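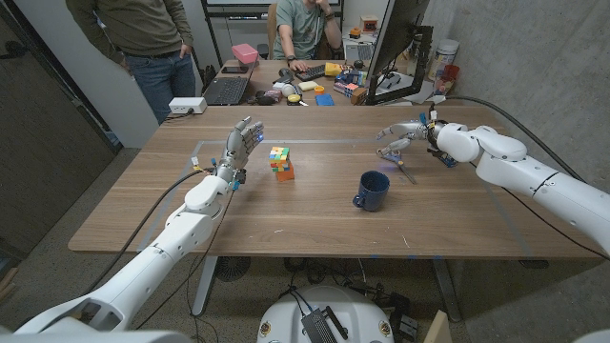
Chapter 3
The Shared Table

I once lost most of an afternoon to a pair of scissors. They were mine, they had blue handles, and I had put them down on the big table in the workroom at Trenholm while I went to answer the phone. By the time I came back there was a mug, somebody's lunch and two rolls of labels where I'd been working, and the scissors had gone off to live on another floor. I cut 27 strips of card that day with a kitchen knife. I don't recommend it!

Chapter 2 was about your own desk, the one you can make as messy as you like and still find things on. This chapter is about the other kind of table, the one everybody uses. You know it. It's usually wood, it's got scuffs all over it, and it collects things - a coffee mug, a puzzle cube that gets picked up during phone calls, a pair of scissors, a block of something bright that came out of a box years ago. Behind it there's often a regular desk with a laptop and a phone and a power strip, and stuff drifts from one to the other all day long.

I love these tables. I also think most of them could work a lot better, and it doesn't take much. The best fix I know costs the price of a roll of tape. You mark out a rectangle on the tabletop, and inside the tape is for the job going on right now. Everything else lives outside. Yesenia Figueroa showed me this when we shared a room at Kubiak, and I'm embarrassed to say I laughed at her. Then I watched people walk up with a full mug, look down at the tape, and set the mug somewhere else. She never put up a sign. (I'd put up four, in my last place, and people had stood their cups on one of them.)

Before we get into it, a few words I'll be using:

Work area: the part of the table where hands are busy. Keep it smaller than you think you need.

Parking: any spot where a thing waits between uses. Scissors need parking. So do mugs.

Drifters: things that belong to no job and no person, like the puzzle cube. You won't get rid of drifters, so give them a corner.

We'll start with measuring your table and picking the work area, then move on to sharp tools and drinks, which get a section each for reasons you can probably guess. After that comes a long example from Femness, where Zinash Negash took over a table used by three teams and wrote down every item left on it. Her first list had 148 things. Her notes start on page 150, and they're worth reading even if you skip my part.

Try this first

Go and stand at a table you share with other people. Don't tidy it. Write down what's there, then put a P next to everything that's only parked. Keep the list in the back of this book, as you'll want it again for the exercise on drinks.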